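Winter glove swap opens in Driltham with 100 items on first morning

A children's glove and hat swap has opened at the old Druro shop on Prirnow Street, Driltham, and will run through December. Doors 9.30am till 2, bring something or don't, you can still take something home.

Organiser Mercedes Benavides said 100 items had come in before the doors opened on the first morning, most of them gloves. Last winter's swap, held in the school foyer, handed out 201 over the whole month.

"We had bags left on the step before it was even light," she said. "People are having a clear-out and there's a lot of good stuff in there. Hardly worn, some of it."

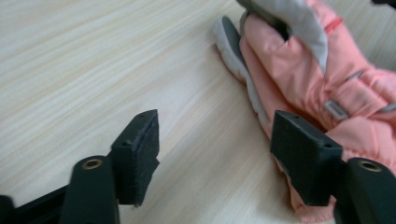
Sorting goes by size first, then colour. Pairs are clipped together at the cuff and anything with a broken zip or a hole goes in a box for mending. Padded gloves go quickest, according to Ms Benavides, espescially ones with a strap across the back of the hand like the pink one with the light grey cuff, as they can be pulled snug over a coat sleeve. Woolly ones are slower to shift but toddlers' mittens on strings never last the morning. Sizes run from age 2 up to early teens. Adult gloves not being taken this time, no room.

Odd gloves are welcome too. Last year 4 singles were matched up with their partners after parents spotted them on the table, one having been dropped at the bus stop weeks before.
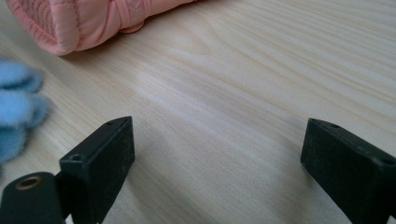 Ivan Horobets, whose two girls go to the primary school, came in for one pair and left with three. "They lose them faster than I can buy them," he said. "My youngest went through two pairs in November. I've brought back the ones they've grown out of so it's fair."

Kopecký, the dry cleaner's next door, is washing anything that comes in muddy, free of charge. Names inside cuffs will be be covered with a blank label before items go out.

Donations can be left in the shop during opening hours. Clean if possible, and please tie pairs together. Scarves and hats also wanted, bigger sizes most of all. No coats at present, although a coat rail may follow in the new year if the shop is still free.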